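Zirnon hand-held gripper, second month

The Zirnon kit came with two hand-held grippers, a charger and a license for Ketier, the software that trims and uploads recordings. I paid $1249 for the set. The single-gripper version is $900, and I would buy that one if I were doing it over, as the second unit has been in its case since January.

The finger linkage is the best part. Both sides close evenly, and play at the tips is low enough that I stopped checking it. Grip force depends on your hand, so results vary with how tired you are. Thin film packaging is the hard case. It creases under the fingers and throws glare straight back at the lens, and Ketier loses tracking more often on shiny wrappers than on anything else I have tried. Direct sun makes it worse.

So far I have 507 recordings of sorting snacks into an open box, and Ketier accepted 411 of them. Most of the rejects were flagged for tracking. The rest were my own fault – starting the motion before the ready tone.
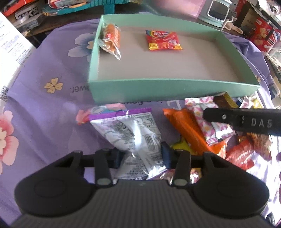

Firmware updates still need a cable and a restart of Ketier, and the manual gives the two steps in the wrong order. Support answered my ticket within a day and sent a corrected page. I have not tested the softer finger pads yet. They are on back order.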